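Setup and Upkeep of the Hand-Held Gripper, Unit 2
Thulani Shezi and Lizelle Oosthuizen. Supervisor: Marietjie Van der Merwe
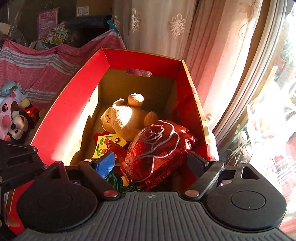
Figure 1. Gripper over an open box with a plush bear and a foil balloon inside.

3. Maintenance work

The unit came to us in October with play in the left finger. We took both fingers off, cleaned the joints and put them back with the same screws. The silver screw heads along the linkages can be reached from the top, so the housing stayed closed for this part of the job.

Our first attempt was too tight and the fingers did not return fully. We backed each screw off until the finger moved freely, then marked the heads with paint pen at the end of the project. Themba Ndlovu checked the result against the Cirkitel build notes.

The mounting bracket was tightened next. It had shifted enough to change the view between sessions, and 32 recordings had to be repeated.

Soft and crinkled items, such as the foil balloon in Figure 1, are harder on the finger pads than we expected. Dust collects on the pads and the grip gets worse. We now wipe them every 6 sessions and write it in the log.

The pads are due for replacement at 2000 grasps. Spares are in the Msimang drawer, second from the top.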